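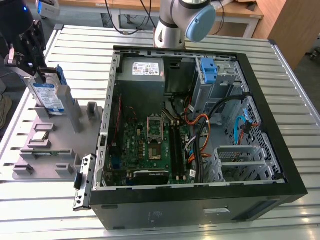 Desktop computer with the side panel off

Seasonal Trail and Visitor Guides, Ondness Wildlife Park

Ondness Wildlife Park is hiring guides for the summer season. The park covers 221 acres of woods, marsh and open meadow along the Fasel River, with deer, elk and bison kept in large fenced ranges and a walk-through aviary near the north gate.

Guides lead walking tours, answer visitors' questions at the lookout points and help at the front desk on rainy days. Most tours last 90 minutes and cover uneven ground. You will also take a turn at the boat landing, where visitors get on the ferry to Ahonen Island. 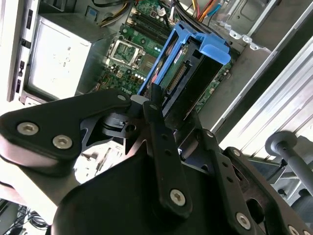 We are filling 12 positions. Seven are full time and the rest are weekends only. Training is paid and takes place at the main lodge. The season gets busy in July, and we ask that you not plan time off that month.

You must be 18 or older, able to walk five miles in a day, and comfortable speaking to groups. A second language is useful, Spanish or Portuguese most of all. First aid certification is a plus, but we can arrange the class.
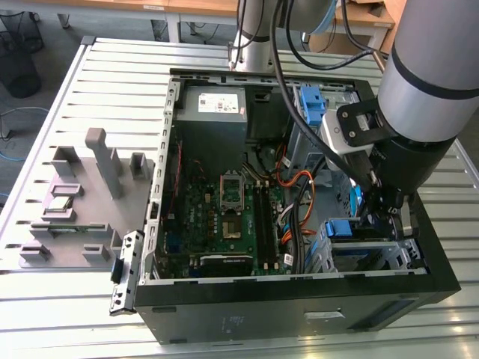 Shared housing is available at the old ranger station for guides who live more than an hour away. Bring your own bedding. Uniform shirts and a rain jacket are provided; boots are not.

To apply, send a resume and the names of two references to Tuulikki Koskela, Visitor Services, or drop them off at the north gate office. Questions about housing go to Genivaldo Frota.

Posted Apr 12, 2025. Open until filled.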